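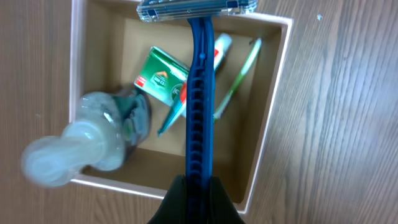

Groltton Community Trust

The toiletries collection for the Mollel Street hostel opens this August. Guidance for donors follows in the posts below.

1/ Demand rose again last year. The hostel gave out 1,052 wash packs, of which 775 went to people staying for a single night.

2/ Items must be new and unopened. Travel sizes are preferred, as residents often have little storage space – a full-size shampoo is still welcome at the Zemar Road desk, where it is kept for the shared bathrooms.
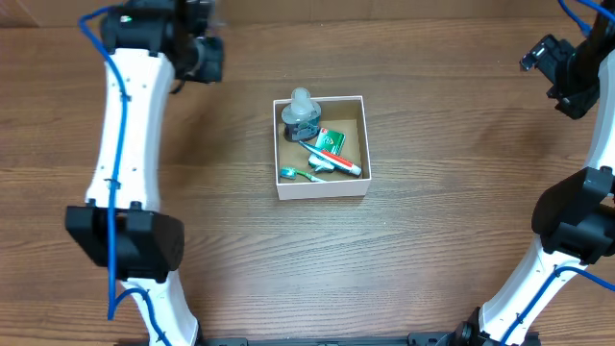

May donors give medicines or medicated creams? These cannot be accepted, even when sealed, and should be returned to a pharmacy.

3/ The items in shortest supply are deodorant, sanitary towels and combs. The Trust holds enough soap to last until the winter. 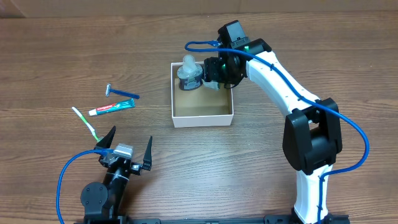 4/ Collection points are open from 9am to 4pm at Zemar Road and at the Bretano Centre. Parking at the Bretano Centre is limited to 70 minutes.

5/ Schools and workplaces wishing to donate more than 3 boxes are asked to write to Benedicta Gbeho, Donations Officer, before delivery. Boxes left outside the building overnight cannot be used.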